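Rapport d'avancement, deuxième période, à l'attention de la fondation Sonutlow
Projet : accès aux enregistrements des caméras-piétons, commune de Plirkholm

Vous nous demandiez si le nouveau guichet de consultation fonctionne. Il existe, et je n'irai pas plus loin à ce stade. La police municipale annonce 2 528 heures d'images archivées sur le serveur fourni par Jukico. Nous avons déposé 96 demandes au nom de plaignants ou de leurs familles. Deux ont abouti à la remise d'une séquence complète.

La municipalité parle d'un « démarrage prudent ». Le terme me paraît généreux pour un dispositif voté l'an dernier et inauguré deux fois.
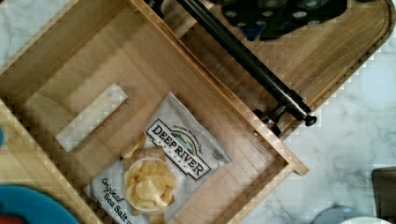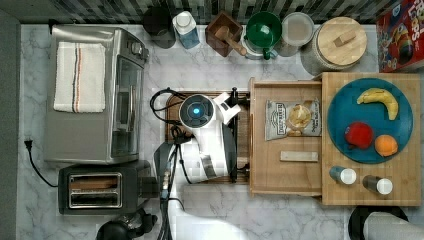 Plan de travail en marbre blanc veiné de gris, mini-four à gauche.
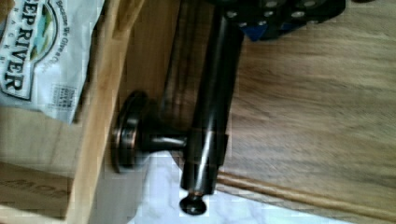

Les refus invoquent presque toujours l'enquête en cours, y compris dans des dossiers classés. Le cabinet Haslam, mandaté par la ville pour évaluer la procédure, juge les délais « maîtrisés » ; son calcul exclut les demandes restées sans réponse. Nous avons réclamé la méthode par écrit, sans retour à ce jour.

Côté dépenses, 50 % de la subvention est engagée, surtout en frais de recours. La formation des agents, financée sur un autre budget, a été reportée à novembre. Je doute qu'elle change grand-chose tant que le commissariat décide seul de ce qui est communicable.

Prochaine étape : saisine du tribunal administratif pour les dossiers classés. Nous vous transmettrons les mémoires dès leur dépôt.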